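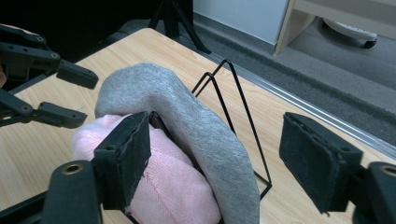 Figure 1. Grey sock and pink knit against the wire stand, with hand-held grippers at the table.

Can a machine sort the laundry yet? Final report, Brisa Ochoa and Getsemaní Figueroa

1. Why we chose this

Our question came from an advert. Plimano says its home helper will have "the washing done and put away before you are home". The advert shows one white shirt, already flat, on a white bed. Neither of us owns washing that looks like that. We wanted to know how much of the job is left once you take away the flat shirt and the tidy bed, so we picked the dullest part we could think of: small soft things on a stand, to be picked up and moved.

We should say at the start that we were doubtful before we began and are still doubtful now. Our supervisor asked us to put that in writing.

2. What makes it hard

A mug has a handle and it stays a mug. A sock changes shape as soon as something touches it. In Figure 1 the sock is bent into a hump over the knitted piece, and a finger coming in from the side could easily catch both. A person sorts that out by feel and hardly looks. Two black fingers with foam pads have much less to go on, even when a person is doing the steering.

The stand adds trouble of its own. Thin rods leave gaps for cloth to slip into, and a pull in the wrong direction can drag the whole stand along.

3. What counts as doing it

Much of the first month went on arguing about this. Plilura, whose brochure we also read, counts a pick as good if the item leaves the surface. By that rule, lifting a sock and dropping it on the floor is a success. We wanted the item moved, let go of, and left where it was meant to be, with nothing else disturbed.

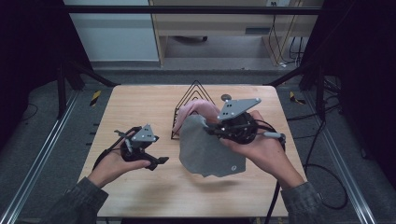 Our rule is stricter and we think it is fairer. If you paid somebody to clear an airer and half of it went under the sofa, you would not say the airer had been cleared.

There is also the matter of who is doing the thinking. With a hand-held gripper, a person chooses where to pinch, when to close and when to give up and try again. Showing that the fingers can hold cloth tells us something about the fingers. It says very little about whether a machine left alone in a kitchen would make the same choices, and we found both brochures vague on this point.

4. The money

Getsemaní priced the job for a small launderette, Quezada, using a made-up but reasonable rent of 600 a month for a machine. At 38 loads a week the owner would still need a person nearby for tangles. We could not make the sums come out in the machine's favour.

5. Still to do

Towels, anything with buttons, and a second reading of the Nornidis manual, which we only got hold of in April.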